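Best way to store plastic shuttlecocks?

Our rec club has a pile of yellow plastic birdies and the skirts keep getting bent in the gear bag. What do you all keep yours in?

Keir Pringle
A plain white plastic bin! I love mine - the wide open top means you can drop birdies in without squashing the skirts.
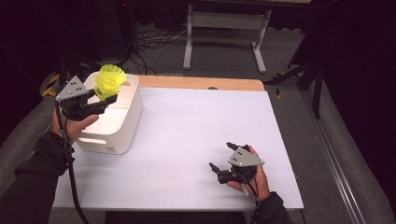

Sorcha Gunn
February 16, 2022

Seconding the bin, and get one with a handle hole in the front so it slides off a shelf easily. Just don't pile heavy stuff on top!

Buchanan
tubes work too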